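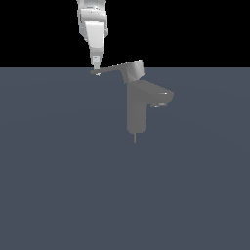
A winter with the Pristinar under-sink water filter

The box promises "spring fresh water at every tap." It hooks up to one tap, the cold side of the kitchen faucet, so we're off to a bad start.

I bought the two-stage kit in December because our water tastes like a swimming pool and my sister-in-law wouldn't stop talking about hers. She says her coffee is a different drink now. I've had her coffee. It's the same coffee.

Putting it in was easier than I expected. The bracket screws to the cabinet wall, the hoses push in, and the shutoff valve comes with it. The instructions are one folded sheet with type so small I had to take a photo of it with my phone and zoom in. One fitting dripped until I pushed the hose in harder.

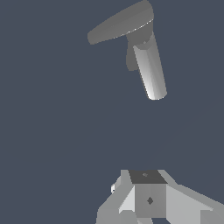 Then there's the cartridge math. Pristinar says a set is good for 1165 gallons. My indicator light went red at 588. I wrote to support and a polite reply told me that the light is "a guideline" and that results depend on local water. Fine, but then what is the number on the box for? Replacements run $40 a set, and the cheaper ones from Skenby don't lock into the housing. I tried.

Flow is the other thing. Filling a pasta pot takes noticeably longer, with the lever all the way over to cold.

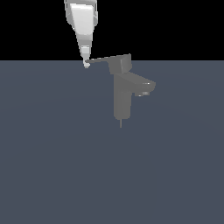
Single-lever faucet, gray.

Does the water taste better? A little. The chlorine smell is mostly gone. I poured my husband a glass of filtered and a glass from the bathroom and he picked the bathroom one, then changed his mind when he saw my face. I wouldn't call that proof of anything.

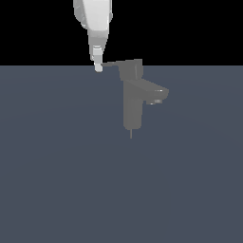 Vimala Murthy

If you rent, or you already own a pitcher that does the job, keep your money. If your water is as bad as ours and you don't mind buying cartridges twice as often as the box says, it works well enough. I'm leaving mine in until this set is used up, and then I'll price the Nomura.

Posted Feb 17, 2019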